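Home Products Scene Packs Licensing Support Contact
Search this site... Go

Gredar Household Scene Pack

The Gredar pack is a set of simulated rooms for developing and testing manipulation policies before they go onto hardware. It is sold by Silier and runs in the Pleltero simulator, version 3 or later. The price is 600 per seat, with updates included until the end of February.

Each room comes furnished. Tables, beds, chairs and cabinets are fixed by default and can be released one at a time in the room file. Smaller props such as books, boxes, vases and balls are free bodies with their own mass and friction settings. The full library has 1,439 props, and any of them can be placed in any room.

You can render from any number of viewpoints. Position, tilt and field of view are set separately for each one, and views can be attached to a moving link or left standing in the room.
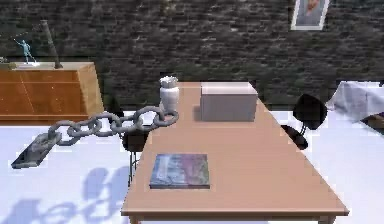 Two views of one room, with a book and a plain box on the table.
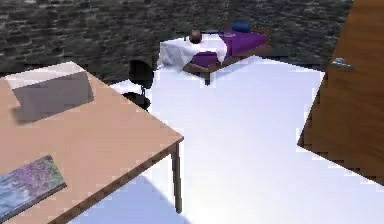
Surface textures are kept at low resolution to hold rendering speed. Book covers will not be readable at the standard setting. If your task depends on printed text, load the Dantas texture add-on, sold separately, and expect slower rendering.

Lighting is set per room. Bright floors can wash out under the default exposure, so lower it before you collect images for training. Shadows can be switched off.

Contact settings were revised in the current release. Thin objects lying flat on a table used to drift during long runs. Sugeng Mangundap, who maintains the pack, recommends the smaller time step for any task that involves picking up a book by its edge.

The license covers 2 machines per seat. Rendered images may be published. Room files and prop meshes may not be passed on.

Page updated 2025-11-19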